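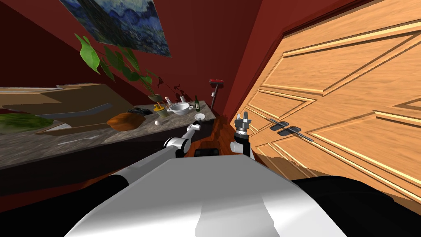

*Simulated kitchen. Left gripper going for the little white bowl, right one up by the door handles.*

Quick one tonight, dinner's on.

People keep asking me if the robots can do dishes yet. Short answer – no. Longer answer – depends what you call dishes.

Been playing with Zirkano for a couple weeks now, it's a simulator, free for hobby use. You get a two-armed robot and a kitchen full of stuff and a list of chores. Mine was easy on paper: pick up the bowl, put it down somewhere else. Ran it 296 times. 147 good ones. So a coin flip, basically, and that's with no water, no grease and no kid yelling for a snack.

What goes wrong? Mostly dumb stuff. Thumps the egg on the way in. Grabs the rim at a bad angle, bowl skates off. Once it got hold of the bowl perfectly and then just stood there till the timer ran out. I felt that.

Doors are worse. Way worse. You have to grip AND pull AND back up at the same time, and the base never wants to back up. I quit counting.

Tin-yau Wei over in Clurkside thinks I'm too gloomy. He works on the packing line at Thevar and they have a machine there doing up to 2,000 boxes a shift. Fine. Same box though, same spot, same hight, every time. My counter has bread and a knife and a plant on it and tomorow it'll have different junk.

That's the whole gap I think. Factory, sure, some jobs are done already. Kitchen – give it years. I'd guess folding towels comes first, towels don't break.

Going to try the bowl again with the egg moved out of the way. Might be cheating. Also want to slow the arm down, 160 on the speed setting is probably dumb.

Ok rice is boiling over. More in October maybe, or sooner if the door thing ever works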